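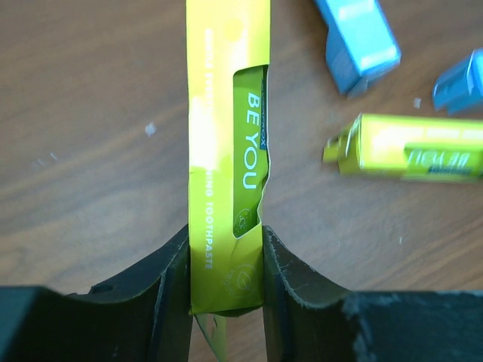

# Be You gentle everyday toothpaste, boxed

A toothpaste that makes a bathroom shelf look more cheerful! The tube is a proper leafy green, with BE YOU down the side in big white capitals, and it comes in a bright yellow box you can find at six in the morning without your glasses.

We started keeping it at Urell in September, next to the Borkley brushes, and it has become the one we reach for ourselves.

## Good to know

- Sold singly or in a tray of 14
- One tube per box
- Boxes stand upright or stack flat, so they suit a narrow cabinet
- Keep the cap on and store below 35 degrees

## Dented and torn boxes

Cardboard this thin does suffer on its travels. Some boxes reach us with a crumpled end or a ragged hole in the side, where the green of the tube shows through. We take those out of the main stock and sell them as **box seconds**, 3 to a bundle. We check each tube for splits and a tight cap before it goes in. If you throw the box away the minute you get home (I do), they're a lovely little bargain.

Please don't order seconds as presents. For that, choose the standard box and add a Ritchie wash bag, which takes one tube and a brush with room left over for floss.

## Delivery and collection

Singles go by post in a padded envelope. Trays go out in a carton from our Lenine Road store, where you can also collect, any time after ten in the morning. Opened tubes can't be returned, but unopened ones can, torn box or no torn box.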